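Wildlife Law and Policy, Unit 7 handout
Instructor: Erzsébet Vörös
Read before the session. Bring the Gritico case summary.

Why this unit exists

Most of you will have met wild animal cases through the news, where a raccoon or a fawn is taken from a kitchen and somebody cries on camera. I'd ask you to distrust those stories a little, and to distrust the agency's press statement a good deal more. Both are written to win.

Relocation: what is claimed

When a county removes a "nuisance" animal, the owner of the property is often told it was "relocated to suitable habitat." Ask three things. Who chose the habitat? Was anything already living there? Did anyone check afterward? In the Gritico file the answers are a contractor, unknown, and no.

The contractor's report lists 1368 animals moved over two seasons and calls the program a success. Success here means the truck came back empty. Follow-up was done on 6 animals, all skunks, all collared in May. I don't see how you get from those skunks to a sentence about the whole county, and Senyo Atinga's memo (in your packet) doesn't see it either.
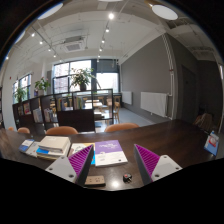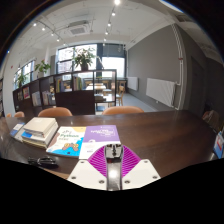 7 min read

Terms to know

Nuisance animal: usually whatever the ordinance says it is. Some ordinances don't say. Look for the definition before you argue about anything else.

Soft release: the animal is held at the new site for a while and fed there. Costs more. Contractors like to use the term loosely, so check how long the animal was held.

Hard release: the cage door is opened and that is the end of it.

Permit holder: the person named on the permit. Watch for cases where the work was done by someone else. Bayu Manurung's testimony turns on this point and the hearing officer skipped right over it.

Problems for discussion

1. The Bozsik ordinance lets an officer skip the hearing if an animal is "likely to be dangerous." Likely according to whom? Draft a better sentence. Two lines at most.

2. Hauwa Ekpo argues that relocation is mainly a comfort for homeowners. Find the weakest part of her argument. There is one, on the cost of trapping, and last year's group missed it.

Written answers to problem 2 are due 5th January. Dorottya Vass is collecting them.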